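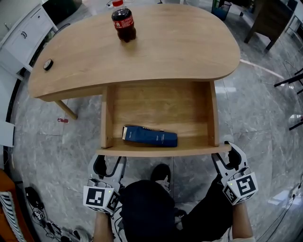 COMMUNITY — Q&A

Aisling Quinlan has been chasing a decent internet connection for the Maihi valley since April of last year. She got the first one switched on last week, in her own kitchen. We caught her on the phone between calls.

"Two megs. On a good night," she says of the old line. "My son would start a download and go to bed."

There are 116 homes on the list now. Sotard, the company laying the cable, wanted 200 before it would even send a surveyor. So how'd she get them out here? Pestering, mostly. And Chin-lung Wan, who lives up at the top end and used to plan phone routes for a living. He drew up a map using the old Katach poles, which cut out most of the digging.

"I just sent it to them," Wan says. "They had a route going under the creek. I said, why would you do that?"

Price was the other fight. First quote was $930 a house for the hookup. Quinlan wont say what they settled on, only that it's less and can be paid monthly.

Not everyone is covered. The Ziltness Road end is still waiting, and folks there are sore about it. "They should be," she says. "I'd be mad too. I've got a call in about it — I've had a call in for three weeks."

Next crew is due 17th November, starting at the bridge and working north. Expect one lane closed in the mornings. If you signed up and havent heard a date, call Sotard first, then Quinlan.

"But not during dinner," she says.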